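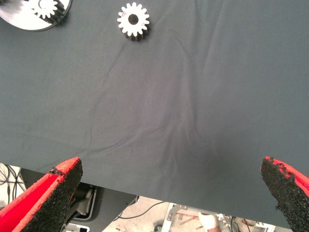
White spur gear on dark gray cloth, with part of a second gear on the round white disk at upper left.

To: Altham Workshop Members' List
Subject: Re: Labeling of small gears, Brerkham store

Dear members,

The Parts Office has considered the inquiry quoted at the end of this message and replies as follows.

Small gears are to be laid out for sorting on a plain dark cloth. White parts in particular are hard to find on the pale benches at Brerkham. Please pull the cloth reasonably flat before starting. Light wrinkles are acceptable.

Tooth counts should be taken twice and written on the bag label together with the bore size. Gears with marks on the upper face should be bagged separately until the office has looked at them. The existing stock number, 1332, remains in use for all white spur gears. Bags are limited to 300 pieces.

Labels may be collected from the Akanda desk before noon.

Arvo Rautiainen
Parts Office, Altham

> We have 700 small gears from the Elodow order still to be sorted.
> Should they be counted on the bench or on a cloth, and does
> the old stock number still apply? We would like to begin in August.
> Brerkham store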